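Chapter 3
A Visit to the Robot Laboratory

In November, the engineering school at Kirness opens its laboratory to visitors for one afternoon. More than 50 people come, most of them students in their first year. They see two demonstrations: a packing line lent by the firm Gasser, and a kitchen task in which a robot with two arms handles a pot and some toy food.

Most visitors expect the packing line to be the difficult one, as it is fast and loud. The engineers at Plarkard, who helped to plan the day, would choose the kitchen task. On the line every box has the same size and arrives at the same place. In a kitchen the objects differ in shape, and their positions change from one trial to the next. 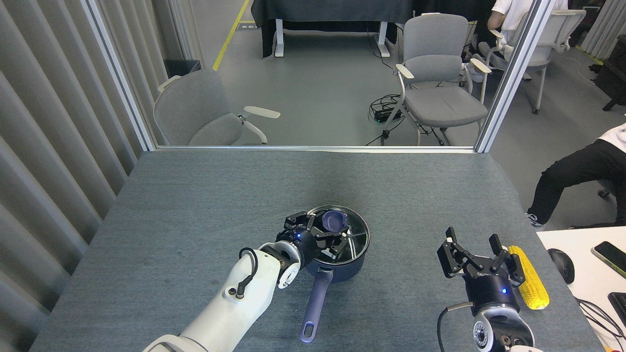

Why is a lid harder for a robot to handle than a box?

A lid is round and smooth, and it offers only a small knob or a thin rim to hold. If the fingers close a little too far to one side, the lid tilts and can slip.

In this chapter we follow the kitchen task from the point of view of a visitor who wants to understand it. Section 3.1 explains how a gripper holds an object. Section 3.2 treats the division of work between two arms. Section 3.3 compares the task with the packing line, using the notes from an earlier open day at Destov. Before you read further, write down how you would lift a lid with only two fingers.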